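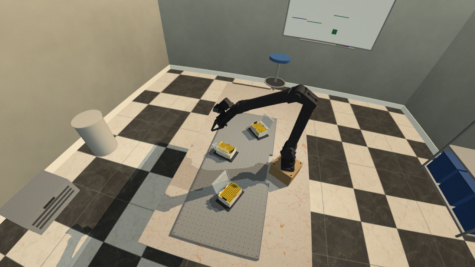 Who is the Ninudby Crossword Weekend for?

Anyone who has ever written in pen and regretted it. Beginners, experts and people dragged along by a spouse are all welcome, and children under 12 get in free.

NINUDBY CROSSWORD WEEKEND RETURNS IN JULY WITH MORE CLUES, FEWER PUNS

The Ninudby Crossword Weekend comes back to the Trurotgate Hotel this July for its 15th year. Organizers have promised a tougher final, a better lunch and a firm limit on puns about cheese, after last year's Saturday-size puzzle had four of them and the judges heard about it until Christmas.

The event is open to solvers of every level. Entrants are placed in one of three divisions based on a short warm-up puzzle, which they fill in at home and mail back. The honor system applies. Past experience suggests that it applies loosely.

"We had a gentleman claim he did the warm-up in 170 seconds," said Trudy Faulkner, who has directed the event since its second year. "We put him in the top division. He spent a long afternoon there."

Winners in each division take home $500 and a dictionary. The dictionary is large and has to be signed for.

The centerpiece is once again the Long Grid, a single puzzle of 1,027 clues pinned up along the hotel's upstairs corridor and solved by whoever happens to be passing. It opens at 9 a.m. on the first morning and stays up until it is finished or the hotel wants its corridor back. Last year it was the corridor. Pencils are supplied, and erasers are tied to the wall with string for reasons the regulars will remember.

The Long Grid is the work of Tadeusz Sobczak, a retired surveyor who has been building it at his kitchen table since the fall. He describes this year's theme as "fair." Asked to say more, he said it was "quite fair." Test solver Thoa Tạ, who won the top division two years running before moving over to the checking side, has seen all of it and would go only as far as "there are a lot of rivers."

New this year is the Tomoana Trophy, a pairs contest in which one partner reads the clues aloud and the other holds the pencil. Partners may not swap roles, look over a shoulder or sigh. Married couples are allowed to enter together and will be seated near the door.

There will also be a talk on clue writing by Flynn Lockyer, whose puzzles appear in the Prukerine newsletter under a pen name that most of his readers solved within a week. The talk begins at 2 p.m. in the breakfast room and includes a short session in which the audience writes a clue together. The one produced last year, for the word "ladder," ran to 31 words and is still on the whiteboard.

Entry is by mail or at the front desk of the Trurotgate Hotel. Spectators pay nothing for the final and are asked to keep the answers to themselves, however obvious 14 Down may look from the back row. Tea and coffee are included. Parking is behind the hotel - the gate sticks, so lift and push.

Media contact: Tayla Hollis, Ninudby Crossword Weekend, care of the Trurotgate Hotel. Tayla answers the phone after 10 a.m. and does not give hints.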